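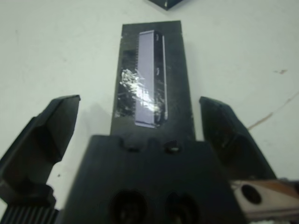

Clear film on one side of the strip

How do I get old tape residue off a hard plastic surface?

Khadija Tawfik, Flitthorpe
I bought a second-hand shelf unit in October and the seller had stuck labels on it with clear tape. The tape peels off in bits and leaves a sticky layer. Soapy water did nothing.

Katia Santoro
Warm it with a hairdryer for 40 seconds and pull slowly. Rub what's left with cooking oil, wait 5 minutes, then wash with washing-up liquid. Try a hidden corner first.

nikgate_8
white spirit. worked on mine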